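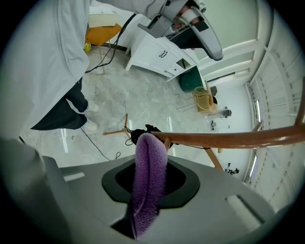 Ticket 301: Left and right gripper streams drift apart during towel episodes

Project: Sidlow household set, towel handling
Site: Lultau house, ground floor
Opened by: Ezequiel Tovar
Opened: 19/05/2021
Component: hand-held grippers, recorder, episode converter
Severity: blocks upload
Status: resolved, follow-up open

Summary

Episodes recorded with both grippers fail the pairing check in the converter. The two wrist videos start in step and end out of step. Single-gripper episodes from the same site convert without complaint.

The operator holds one gripper in each hand. The task is to pick up the towel, bring it to the wooden rail, hang it and release. Both grippers are cabled to the recorder.

Symptoms as reported

Converter output for a typical failing episode:

WARN pairing: offset at start within limit
WARN pairing: offset at end 301 ms, limit exceeded
ERROR episode rejected, no paired sample written

The offset grows steadily through the episode. There is no sudden jump. Short episodes sometimes pass, and the longer ones, where the operator regrasps the fold before hanging it, fail every time. 22 episodes from the morning block are in the rejected folder. They have not been deleted.

Jaw width traces look normal on both sides. Pose tracking is also reported as good on both sides.

Steps to reproduce

1. Start the recorder with both grippers connected.
2. Close and open each jaw fully so the width sensor finds its limits.
3. Record one towel episode, including at least one regrasp.
4. Run the converter on that episode alone.
5. Compare the offset at start and at end.

Expected: the same offset at both ends, inside the limit.
Actual: the end offset is larger, and the left stream is always the one that lags.

Log

Entry 1, Tovar
Swapped the two grippers between hands. The lag stayed with the cable and port, and did not follow the gripper. This rules out a fault in the camera of either gripper. Both units stay in service.

Entry 2, Tovar
Checked cable routing. The cables run across the tile near the operator's feet and there is enough slack to step over. Pulled gently on each connector while recording. No dropped frames in the recorder log and no reconnect events. Added tape at the connector on the left side anyway.

Entry 3, Pukesora support desk
Please send the recorder log with clock lines enabled. In the recorder settings, set log level to "clock" and record one episode. The default level does not write the device timestamps, only the arrival times.

Entry 4, Tovar
Done, file attached. Device timestamps are even on both sides. Arrival times on the left fall behind steadily. So the frames are captured at the right moment and delivered late.

Entry 5, Pukesora support desk
Confirmed from the file. The left port shares bandwidth with the disk the episodes are being written to. The queue fills while the disk is busy and never empties again before the episode ends. The converter should be reading device time here. It is reading arrival time. Which converter profile are you using?

Entry 6, Tovar
Profile "Phí", copied from the earlier single-gripper work in December. Nothing in it was changed for the two-gripper setup except the stream names.

Entry 7, Pukesora support desk
That explains the rejection. The Phí profile has the time source set to arrival. With one stream there is nothing to pair against, so the setting has no effect on whether an episode is accepted. With two streams it decides the pairing. Two changes are needed, and please test them one at a time:

a. Move the left gripper cable to a port that is not shared with the disk. Leave the profile alone. Record again.
b. Put the cable back where it was. Change the time source to device. Record again.

Entry 8, Tovar
Test a: recorded 10 episodes. All pass. A small offset is still there at the end but it no longer grows past the limit.
Test b: recorded 10 episodes with the cable back in the old port. All pass. No measurable growth.
Both changes are now applied together.

Entry 9, Tovar
Reran the converter with the corrected profile on the rejected folder. The recordings did carry device timestamps in the video container even though the text log did not print them. 14 recovered in full. The rest have frames missing near the end where the queue overflowed, mostly during the release. Those are marked unusable for training. A towel episode without the release teaches the model to hold on to the towel at the rail, and we had that behavior from an earlier policy already.

Entry 10, Pukesora support desk
Agreed on discarding them. Do not trim them to the last good frame and relabel them as grasp-only unless the label set has a separate class for that. The current Sidlow label set does not.

Cause

The converter profile paired frames by arrival time. Queue delay on a shared port made arrival time unreliable for the left stream. Either condition alone would have been tolerated.

Fix

Recorder: one port per gripper, neither shared with the disk.
Converter: time source set to device in the Phí profile. The old copy is kept under its December name for the single-gripper data and must not be used for new recordings.

Checks to run before each recording block

Record one full episode with a regrasp and convert it on site before continuing.
Compare start and end offset. Stop if they differ by more than the pairing limit.
Open the recorder log and search for "queue high". One line at startup is normal. Repeated lines are a fault.
Cycle both jaws fully with nothing between the pads, then close once on the folded towel. The width reading must settle above zero. If it reads zero on the towel, redo the jaw limits.
Walk from the start position to the rail and back holding both grippers, and confirm that neither cable goes tight.

Side note on the floor

Tovar asked whether reflections from the windows on the marble could upset the pose tracking at this site. Support looked at the pose confidence in the attached file. It dips when a gripper is held low and aimed mostly at the tiles, and comes back when furniture is in view. The dips stay above the rejection threshold. No change requested. If a later task has the operator working at floor level for most of the episode, open a new ticket and attach a recording of that task.

Open follow-up

Converter should refuse a profile with time source "arrival" when more than one stream is present. Assigned to Pukesora.
Recorder should write device timestamps at the default log level. Assigned to Pukesora, no date set.
Replacement episodes for the unusable ones. Assigned to Tovar, same towel and same rail, to be filed under the original task name with suffix "r".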